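FOR IMMEDIATE RELEASE

01/12/2021

Vallard opens panel finishing room at Kotstead, first Serkura shells go to customers in January

KOTSTEAD - Vallard, maker of molded plastic panels and covers, has opened a new finishing room at its Kotstead site. Room is up and running as of this week. First product through it is Serkura, a line of rounded, see-through shells in dark blue. More colors to follow.

The new room takes over the old packing hall on the east side of the building. 2463 square feet. New lights, new floor, new racks, and a proper door to the loading bay at last. Work tables and platforms have been painted yellow all the way through so a dark panel shows up against them, and so do chips and dust.

"We used to finish panels in whatever corner was free," said Hyun-seo Do, head of finishing at Vallard. "You would carry a shell across the building, set it down, somebody needs the table, you pick it up again. Every time you pick it up is a chance to scratch it. Gloss plastic shows everything. So the room was really about less carrying."

Panels now come in from molding at one end and leave boxed at the other. In between: edge trim, wipe down, check under the lights, film, box. The check is done by tilting each panel until the light runs across the face. Any ripple or dull patch shows in the reflection. Panels that fail go back to the trim bench or get ground up for reuse in non-visible parts.

Serkura shells are made for seating, machine covers and shop displays. Translucent blue, glossy on the face, matte on the back on request. Comes in 19 sizes, the tallest meant for high-back seats. Standard fixing is from behind so no screw heads on the front. Custom cut-outs possible, ask early please as the lead time is longer.

Sung, the furniture maker, is the first customer and has ordered 261 shells for a waiting-room seat it plans to show in the new year. The first boxes ship in January. Sung has also asked for a lower back version, now in sampling.

Vallard says the move has not changed prices. Existing orders for flat panels and trim strips carry on as before, same contacts, same order forms. Customers who collect in person should note the pick up point has moved from the front gate to the east loading bay. Signs are going up, may take a few days. 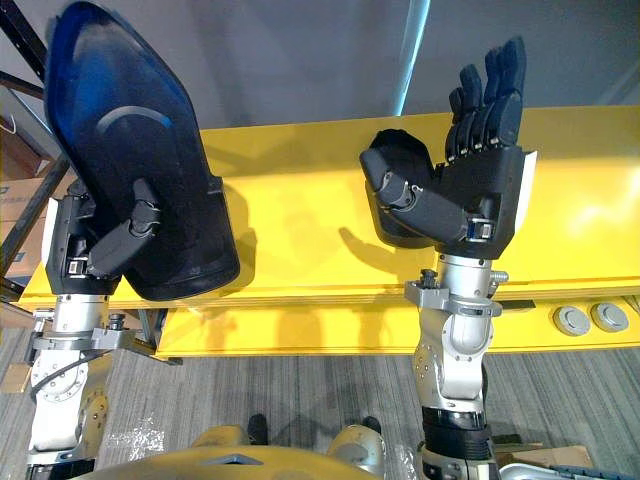 Packaging has changed too. Shells used to go out in paper wrap, which left marks on the gloss. They now get a peel-off film on the face and a foam sleeve, two to a box, faces apart. Please leave the film on untill the part is fitted. Claims for scratches need a photo of the panel and the box label.

"The blue is harder than clear, people think it's the other way around," Do said. "Every fingerprint. We went through a lot of cloths before we found one we like."

Care sheet goes in each box. Short version: soft cloth, mild soap, luke warm water, no window spray.

Trade visits to the finishing room can be booked from the second week of January, mornings only. Small groups. Closed shoes required, safety glasses provided on site. Sample chips of the Serkura blue are available free to trade customers, one set per company, while they last.

About Vallard
Vallard molds, trims and finishes plastic panels, covers and seat shells for furniture makers and equipment builders. Offices and production are both at Kotstead.

Press contact
Vallard press desk, Kotstead site. Samples, size list and visit bookings thru the same desk. Ask for the Serkura sheet.

ENDS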